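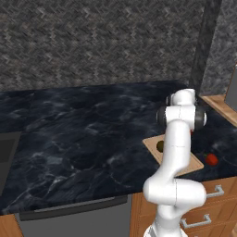

3.2 Item placement and player search time

Search time in the cooking levels of Storier was measured from the moment a recipe card closed to the first correct pick-up. Each of the 29 players completed 20 rounds, and rounds in which the game was paused were dropped before analysis. Props were assigned to one of two placement classes, open or partly hidden, according to the view at the start of the round. The cutting board in Figure 2 belongs to the second class: it lies on the right side of the dark marble countertop, and the long upper link of the white arm passes in front of it. Class labels were set by hand by the second author (Annan) and checked against the depth buffer by the first (Akpalu). The two disagreed on 13 props, all of them small items close to a wall, and these were labeled again after discussion.

Figure 2. Kitchen counter with a partly hidden prop.

Players took longer to find partly hidden props, with a median difference of 630 ms. The gap was largest in the opening rounds and narrowed as players learned the layout – a pattern also seen in our earlier work with the puzzle game Ovwood. Prop size had a smaller effect and did not interact with placement class. We found no link between search time and how many hours a week a player reported spending on games.

Two limits apply. The game view was fixed, so players could not move to look behind an object as they can in most first-person titles. The hint system was also turned off, and the times reported are therefore likely to be longer than those in the version released to the public. Section 3.3 repeats the measure with hints turned on and a movable view.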